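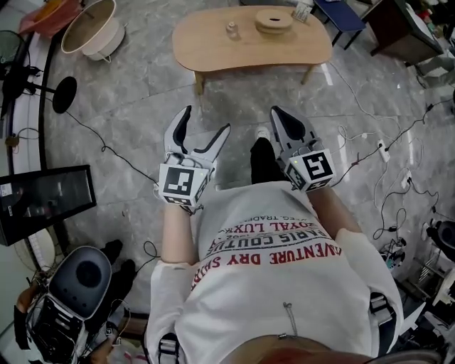
Two hand-held grippers in front of a low wooden table with a stack of round discs and a small glass bottle.

Chores and machines: what can be handed over yet

Posted March 24, 2018 by Divya Arumugam

Readers of the workshop pages keep asking whether to wait for a machine before setting up a tidying routine. Short answer: no. The longer answer depends on the chore.

Picking up small items
Two-finger grippers with soft inner pads do well on things that are rigid, dry and close to the width of a hand. Stacked discs are harder than they look. The fingers need room on both sides, and a thin disc lying flat leaves nothing to pinch. If you are laying out a bench with a machine in mind, let thin parts overhang the edge by 3/8 inch or stand them in a slotted rack. The same rack saves time for people.

Glass
Clear bottles are still a problem. Depth sensors tend to read through them to whatever is behind. A band of matte tape at mid-height helps, and so does a plain mat underneath. Keep glass off curved table edges in any case.

Floors
A robot vacuum handles open floor and fails on cables. Before running one:
Lift power strips off the floor and screw them to a wall or table leg.
Bundle cords every 10 inches with hook-and-loop ties. Zip ties have to be cut each time something moves.
Pick up shoes and plastic bags.
Check under low furniture for anything with a loose strap.
Polished stone also throws reflections that confuse some of the cheaper sensors. Closing the blinds is worth trying first.

Laundry
Washing and drying have been automatic for decades. Sorting and folding have not. The folding arm we saw at the Stoker shop in May took long enough over one shirt that I finished a basket beside it – and it had to be given the shirt flat.

Cost
The Nenham arm was quoted to us at 2,000 dollars without fingers. A pair of padded fingers added 631. For that money a home shop gets a machine that moves like parts from one known spot to another. Botha and Lornov sell cheaper arms, but I have not had either on the bench long enough to recommend one.

What I would do now
Leave floors to a machine once the cables are up. Do the small-parts sorting by hand, in shallow trays with one kind of part per tray. Mark a fixed place for each tray with paint or tape – any arm you buy later will need fixed places too.

Filed under: Workshop, Floors, Storage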